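August, and the spare room is still not painted

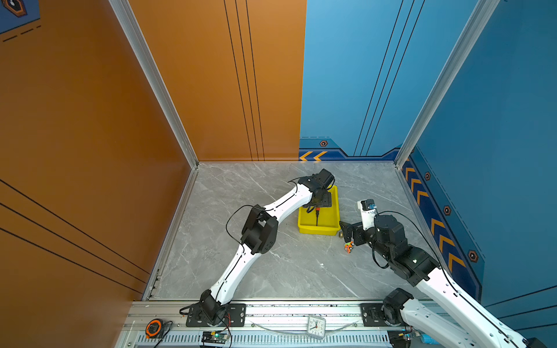
I have been trying to choose a colour for the spare room since before the frost, and tonight I finally sat on the floor with a cup of tea and the sample pots and made myself think about it properly. The trouble is I keep wanting two colours. Mum's old place had a cream hallway, cream kitchen, cream everything, and I swore as a kid I'd never live like that, and then I went and rented beige flats for 19 years. So now I've got walls of my own and I go completely silly! I'm very taken with the burnt orange running along the left and halfway over the back wall, then straight into sky blue with no trim or stripe between them. I would have said those two would fight. They don't, or not to my eye, and the pale grey marbled floor keeps it all from getting too hot. Mine is old floorboards the colour of strong tea, so who knows.

I went down to Obeidat after lunch for more sample pots. They were out of the orange I wanted (of course) and the girl at the counter mixed me one she said was close, and it is close to a pumpkin. I put a patch up by the window anyway. At four o'clock it looked lovely and by dinner it looked like a takeaway shop. The blue is better. I've got 3 blues up now, all in a row under the light switch, and I keep walking past and liking a different one.

Had the soup from the freezer, forgot to label it, was expecting pumpkin (theme of the day) and got pea and ham. Not sorry. Rain came in from the west while I was eating and the gutter over the back step is dripping again, so that's another job for the list, under the flyscreen and the tap.

The other thing is the bed. The one I've had my eye on at Plivera has gone up again and I'm cross with myself for dithering. My sister reckons I should get a fold-out and use the room for sewing the other fifty weeks of the year, and she's probably right, she usually is, but she's also the one who'll be sleeping on it at Christmas and I know exactly who'll hear about her back.

Sanded the window frame for an hour before the light went. Seven layers of paint under there at least, one of them a mint green I got quite fond of. Sneezed all evening. I need to get proper masks before I start on the skirting, and masking tape, the good stuff this time, the cheap roll took a strip of plaster with it when I did the laundry door.

Going to leave the patches up till the weekend and look at them in the mornings. If I still like the orange at breakfast I'll do one wall and stop there. Or one and a half. Bed now, it's past nine and my knees are telling me all about that floor.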